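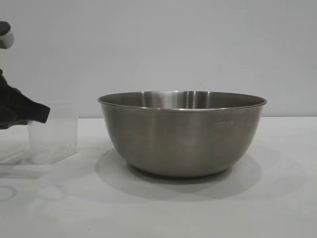 How many demonstrations should an operator record before a container-to-bowl task is submitted for training?

The standard set is 54 accepted demonstrations per task, recorded by at least 2 operators. Demonstrations that are rejected at review do not count toward the total and must be recorded again.

Recording Remote-Control Demonstrations: Container and Bowl Tasks
Skakley Training Station, Operator Instructions
Last revised 2022-06-28

Scope

These instructions apply to all operators recording remote-controlled demonstrations at the Skakley station. They cover tasks in which the arm picks up a small container, carries it to a mixing bowl, tips it over the opening and returns it to the table. Tasks taught by moving the arm by hand are covered in the Siregar hand-guiding instructions. The two methods must not be mixed within one set.

Before You Begin

Confirm that you are signed in under your own operator number. Demonstrations recorded under another operator's number will be removed from the set.

Clear the table of everything the task card does not list. Wipe the surface and allow it to dry. Place the bowl first, then the container, leaving open table between them. The bowl should rest flat on its base. A polished bowl will pick up reflections from the room, so keep the overhead lights at the same setting for the whole session and do not stand between the lamps and the table.

Check the cover on the gripper. Creases in the cover are acceptable. Tears, loose threads and exposed metal are not, and should be reported before recording starts.

Recording a Demonstration

1. Move the arm to the start position using the Home command. Wait until the status light is steady.

2. Open the recording panel in Broso and select the task name. Enter the layout number from the task card.

3. Press Record. Hold the controller still for a moment before the first movement.

4. Bring the gripper in from above and to the side of the container. Stop short of contact and line up the fingertips with the walls of the container. Small corrections are permitted at this point. Long pauses are not.

5. Lower the gripper, close it slowly and lift. Thin plastic bends under a firm grip, and the grip limit for clear containers is set at 38 percent in Broso. Do not raise it.

6. Carry the container to the bowl at a steady height, well above the rim. Approach the opening from the container side. Do not cross over the bowl and come back.

7. Tip the container over the middle of the opening. Hold until it is empty, then turn it upright before moving away.

8. Set the container down on open table, open the gripper and withdraw upward.

9. Press Stop. Mark the demonstration as Complete, Failed or Discard.

Marking the Result

Complete means that every step was carried out and the bowl did not shift. Failed means that the attempt was made in good faith but the container was dropped, the contents missed the bowl, or the gripper touched the rim. Failed demonstrations are kept separately and are used in testing. Discard is reserved for interruptions, such as a lost connection or a person reaching over the table.

Changing the Layout

Move the container to a new position after each Complete demonstration. Follow the layout numbers in order. The bowl stays in place until the card calls for it to be moved.

Storage and Review

Recordings are copied to the Pluvwood archive at the end of each session. The station can hold 3,000 recordings locally, and operators should confirm that the copy has finished before signing out. Reviewers return their decisions through Broso. An operator who disagrees with a decision may request a second review from the same screen.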